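**5 Mar 2022** - Bilgin has finished the yearly service of the delivery robot that Gokura tests in the Sirkau district. The work took two days. The drive belt was changed, the wheel bearings were greased, and the software for crossing streets was set up again from zero.

Before the robot goes out, its new settings are tried in a simulated city. The program sends it over the same street corners 600 times, with curbs, crosswalks and people walking. At the first try it braked too late at the curb, so the front sensor was tilted four degrees lower - after this the stops were correct.

The next service is planned for August. 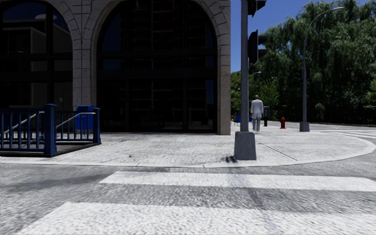
Pliltotex replied that the sensor bracket should also be tightened again after the first week, as it can move a little on rough streets.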